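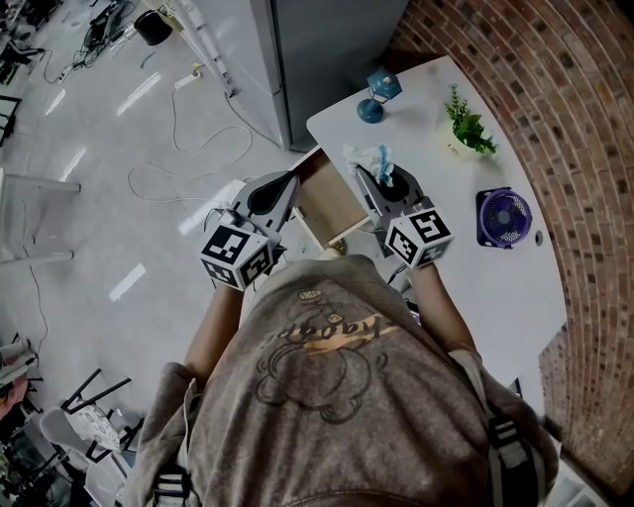

A wooden drawer pulled open beneath a curved white table.

Home Files Readme Issues History

# Skitura household storage survey

Answers to a postal and online survey on where people keep everyday things at home: keys, batteries, spare bulbs, tape, medicines, paperwork. One row per household. The data was gathered in Stirnovel and Perkholm in June and first released on Tuesday, November 2, 2021.

## Files

- `households.csv` - 232 rows, one for each form returned
- `items.csv` - 2644 rows, one for each item a household told us about
- `places.csv` - the list of storage places, with the codes used in the other two
- `form.txt` - the wording of the questions as sent out

Join the first two on `house_id`. Text is UTF-8 and fields are split by commas. Empty cells mean the question was left blank. A `0` means the person answered no.

## Main columns

- `house_id` - a number with no link to the address
- `town` - S or P
- `people` - how many live there, counting children
- `item` - the thing, in lower case
- `place` - code from `places.csv`
- `shared` - whether everyone in the home knows where it is kept
- `last_used` - week, month, year, longer, don't know
- `note` - free text, lightly edited

## How it was coded

Iman Ait Ali typed up the paper forms and Abdelilah Morsy coded the places. Where someone wrote two places for one item we kept the first and put the second in `note`. "Kitchen drawer" and "the drawer" both went to code 2 unless the form made it clear that another room was meant. Cupboards under the stairs have their own code - there were too many of them to leave under "other".

Names, phone numbers and street names were taken out of the notes. We also took out the exact hiding place of spare keys and cash, so these rows have `place` set to `withheld`.

## Known problems

- Perkholm is thin. Only 85 of the forms came from there.
- Question 6 was worded badly on the paper form and some people ticked every box. Treat `last_used` with care.
- Garages and sheds share a code. They should be split and we have not done it yet.
- People living alone often skipped `shared`.

The sample was not random. Forms went out with the Cherkaoui newsletter, so don't use the figures to speak for either town as a whole.

## Use

Free to use and change for any purpose. Please name the Skitura survey if you publish something from it. Corrections can go in as an issue - give the `house_id` and the column.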